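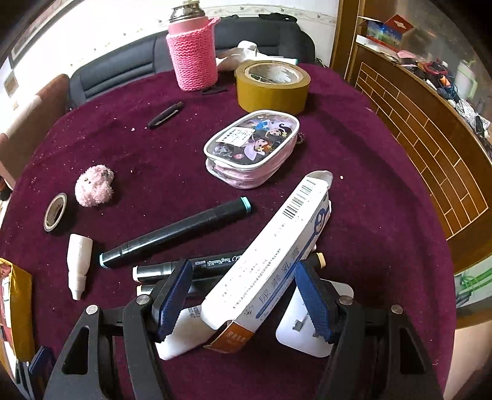

Clastthorpe, December

Quick one this month, typing between two other jobs. Maroon cloth still on, crumbs still on the cloth. I know.

Background for anybody new. Iolanda Evangelista and I have been going through the front room a bit at a time since fall, one surface per sitting. Shelf, then chairs, then the table, which is where everything lands when people come in. Ademir Sales keeps the list. He is up to 887 entries for the whole house, and 83 of those are pens, pencils or markers of some kind. Half of them dry, he says. He tests every one on the back of an old Flurkico catalog and the catalog is nearly full.

First picture, art markers by the white box with the blue cartoon figure on it. The big one with the light blue ring is the one everybody reaches for. One of the others says TongShanHui ART MARKER down the side, cream end cap. They are going to Iolanda's drawing drawer, all of them, no argument this time. The box can get flattened once somebody writes down what it is. Can't read the Chinese myself, so if you can, drop me a line – the address is the usual one.

The pink pom-pom stays. It has been voted on. Patterned tape goes with the wrapping things. The clear pouch with the cartoon girls on it is a good pouch, zipper, pink trim, so it gets a proper job holding stamps and the small labels. Maroon pen in with the markers for now, even though it isnt one.

Thermos in the pink knitted sleeve. Kitchen. It always ends up back here, because this is where people sit and drink tea, so maybe it should just live here? Ademir says kitchen. We'll see.

Cabinet on the right with the brick-pattern panel is next month. Top of it is worse than the table. Not looking at it yet.

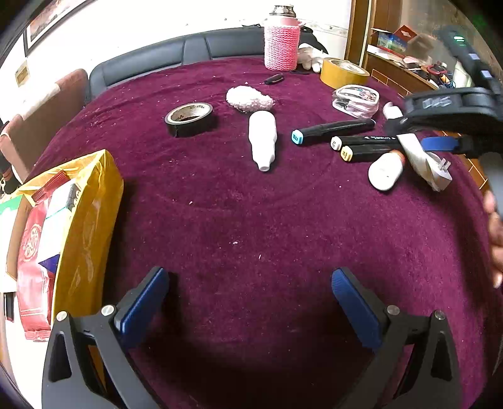
Tapes, markers, bottles, and the plug adapter with its white cable folded up.

Sorting notes from this side, in no order. Black electrical tape to the tool tin, and the big roll of packing tape to the hall with the scissors. The adapter goes in the travel bag, cable and all, and please put it back there after, we bought 2 last year for exactly this reason and I can find one. White bottle with the orange band – check the date, keep or toss. Same for the one lying on its side. Fluffy white thing, Iolanda wants it for dusting. Fine by me.

White glove at the back by the thermos. One glove. If its partner turns up in your coat pocket you know where we live.

Yellow bag and the red and white paper one with the gold pattern are both keepers. Good paper bags go flat behind the sofa for gifts, we have 14 there already and that is plenty, so after this one please stop bringing them home. Box with the green and white printing is recycling unless Xavier claims it by the end of the month. He has been told twise.

Cloth gets shaken out the back door and brushed. Velvet holds on to everything, a damp hand works better than the brush if you go one way only. Then the cabinet.

More when there's more.

Recent galleries
Shelf by the window, before and after
Chairs we kept, chairs we didn't
The Pulel tins, all of them
Xavier's coat hooks
Marker test sheets (Ademir)
Hall cupboard, part two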